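# Kovik: kit de pinzas de mano, ficha del producto y del conjunto de datos

17 de marzo de 2023
Por Solange Chauvin
Imprimir | Enviar por correo

README rápido, versión corta. La larga la tiene Mathis Cordier, pedírsela a él.

## Qué trae

- dos pinzas de mano, izquierda y derecha
- una placa de seguimiento por pinza
- cableado, con repuesto de cada tramo
- software de grabación (Aubert, licencia de un puesto)

No incluye mesa ni postes. Gasico los vende aparte, plazo largo, mejor pedirlos ya.

## Datos de muestra

1.969 episodios, tareas de mesa a dos manos. 400 de ellos con cajas de compartimentos. Anotación de Hashini Debnath y Quentin Barbier. Hay 74 episodios marcados como dudosos, estan en carpeta aparte, no usar para entrenar sin revisarlos antes.

Formato: un directorio por episodio, video + trayectoria de cada pinza + apertura. Tiempos en milisegundos. Ojo: en los primeros 200 el eje Y va invertido, el script de carga lo corrige solo.

## Montaje

1. Fijar las placas. Apretar a mano, sin llave.
2. Pasar el cable por fuera de la muñeca.
3. Calibrar con las dos pinzas cerradas.
4. Grabar un episodio de prueba y borrarlo.

## Valoración

Cómodas, el mango bien. El cable tira un poco en sesiones largas. Manual flojo, la parte de calibracion hay que leerla dos veces. Soporte de Wustovham contesta rápido, en inglés.

Pendiente para junio: guía de la versión zurda, la escribe Ragnvald Söderlund.

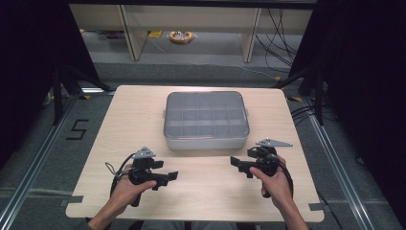

¿Hay que recalibrar al cambiar de operador?

Basta con repetir el paso 3 si no se han tocado las placas; si se han desmontado, calibración completa.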